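10 Jan 2024

ok quick one, have a problem set due and I haven't started it. But I said I'd keep this blog going through the club season so.

Robotics club is on shirts now. All shirts, all month. If you read the last post you know we spent the fall on cups and blocks for the Sollport challenge and got decent at it, and then the new task list came out and the whole second half is cloth. Fold a shirt, hang a shirt, turn a sleeve right side out (lol no). The team from Faltesville apparently already has a folding demo. We have a spreadsheet.

The way we do it: two hand-held grippers, one in each hand, and you do the job yourself while everything gets recorded. Then the policy trains on what you did. One person folds, one person watches the recorder and yells if it drops, everybody else does homework or works on their own thing. Sessions are 100 folds if we're feeling strong. We are usually not feeling strong.

Where we are as of last night: 1154 folds recorded. Goal was 1000 before break ended so we beat that, but 200 of them are probably garbage. Somebody changed the clock settings on the recording laptop and left and right don't line up anymore, so it looks like the left hand is reacting to stuff before it happens. Might be fixable. I wrote a script for it on the bus, haven't run it yet.

Stuff I've learned about shirts:

- Button them first. At least the top one and one in the middle. Unbuttoned, the front panels slide off in different directions and you spend the whole episode chasing them.
- Collars are the worst part. They bunch up and there's no good corner to grab.
- Pinch, lift a little, THEN pull. If you pull right away the fabric just slips out of the fingertips or you drag the whole shirt over.
- Squeeze the trigger slow. The model copies your bad habits. Mine snaps the fingers shut like it's mad at the shirt, and that's me, I do that.
- Start messy. We were laying every shirt out flat at the beginning because it's faster, and the first policy we trained fell apart the second it saw a wrinkle. Now we toss it on the bed and whatever happens happens.

That last one cost us two weeks btw. The policy looked amazing on the flat starts, we were sending clips to everyone. Then someone dropped the shirt on the bed like a normal human and it went for a spot on the sheet with no shirt on it. Closed on nothing. Folded the nothing. Very confident about it

So new rule, every episode starts different. Bunched up, sideways, sleeve underneath, half inside out if you're feeling mean. Also we rotate shirts between sessions. Plain ones are harder than I expected, there's no pattern to tell you which way is up, so you're going off the collar and the buttons and that's it.

Hands get tired. Mostly the thumb side of my left one. I switched to shorter blocks and it helps. Also take your rings off, I pinched mine in the handle and said a word.

The other thing is we can't agree on what a finished fold is. Seriously we argued for most of a meeting. Sleeves in, then bottom up, then done? Or one more fold so it's a square? I fold the way my mom does and apparently thats wrong. The Sollport rules only say "folded to a compact shape" which helps zero people. We went with sleeves in, bottom up, stop. If the judges want a square they can say so.

Training is slow too. We're sharing the Linex box with the senior project groups and you have to sign up for a slot, and all the good slots are gone until next week. I got one that starts at 2 am. It doesn't need me there but I know I'm going to wake up and check the loss curve on my phone anyway.

Plan for the next bit:

- run the clock script, see how many of the 200 come back
- more messy starts, esp. ones where the collar is folded under
- retrain, try it on a shirt it hasn't seen
- fix the spreadsheet, somebody has been typing "ok" in the number column
- figure out towels?? they're on the task list and we have recorded none

Real event isn't until June which sounds like forever and is not. I've got midterms in the middle and half the club has the Cheng showcase too, so realistically there's way less time than the calendar says.

If anyone reading this has done cloth stuff with two hands, how do you deal with the one hand blocking the other hand's view? Comments are open. Ok problem set, bye

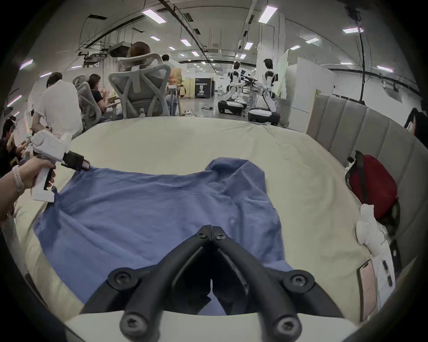
Blue button-up, messy start, left hand on the corner.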